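Camas y toallas — galería

Soy Bernice Frimpong y preparo las habitaciones de la casa Gamholm. En esta página reúno fotos de nuestro trabajo con la ropa de cama. Pido disculpas por mi español, todavía lo estoy aprendiendo.

Sábana clara

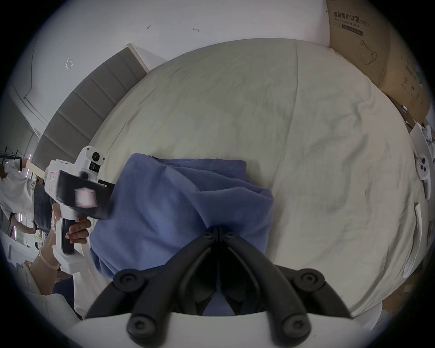 Tela azul sobre la sábana de color crema. Se ve la costura del borde.

A mí me gusta doblar encima de la cama — hay más espacio que en la mesa.

Sábana verde salvia

La cabecera gris es acolchada y se limpia con cepillo suave. La toalla azul está todavía sin doblar.

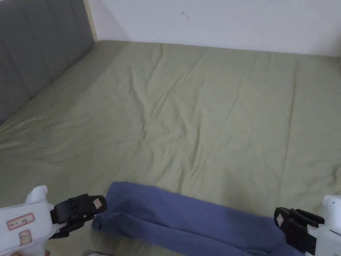 Próxima galería

En octubre pondré las fotos de las mantas.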